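Gredudano Pantry Automation: Progress Report to the Lengyel Fund

Dear Villads Stougaard and everyone at the fund,

Thank you again for your patience with us over the summer, and for letting us move the hardware purchase back to March. We had hoped to have real arms bolted to a real bench by now, but working the packing job through in simulation first has taught us a good deal about what we need to buy - and, happily, a few things we can leave off the list.
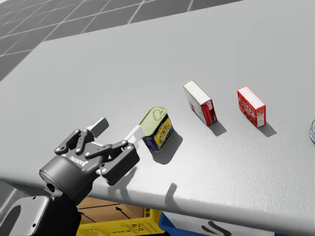 What we have been working on

The task is still the one in our proposal: picking mixed groceries off a flat table, tins and small cartons together, the way they come in from donors. The tins have had most of our attention, because a tin with rounded corners asks more of the fingertips than a box does.

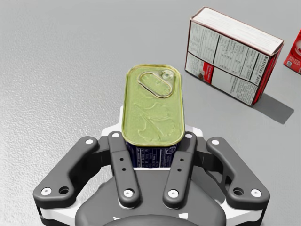 Simulated bench: the gripper closed on a tin, with a carton standing nearby.

We went back and forth for weeks over whether to ask you for one arm or 2, and I know the difference matters to your budget as much as to ours. We now favor the pair, which would let us work a wide table from both sides without moving the base.

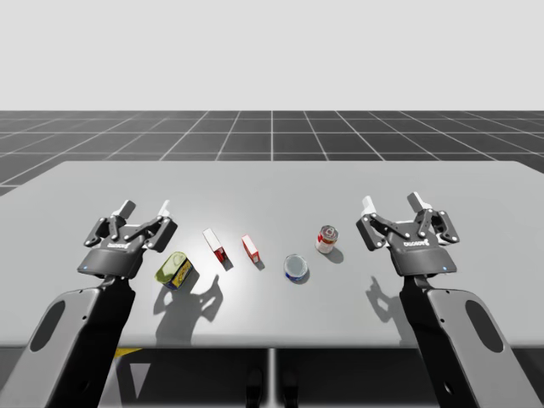
The quote from Govireo covers the arms and the mounting, and it holds through March. Jirkar came in a little higher but includes training, so we have asked both firms to price the same list before we commit to either.

Spending and plans

So far we have spent $653 of the planning money, nearly all of it on computing time. We would like to set aside $2,000 for spare fingertips and cabling, and another $1,000 for a sturdier table with proper guarding around it.
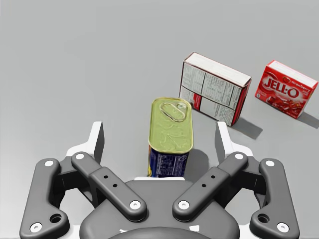

Report prepared by Khải Vi, Gredudano
Oct 30, 2022

One question for you before the next payment: may we carry any unspent planning money over into the equipment line? It would help with freight, which neither quote includes yet. I will send the matched prices as soon as both are in, and you are very welcome to call me in the meantime if anything needs talking through.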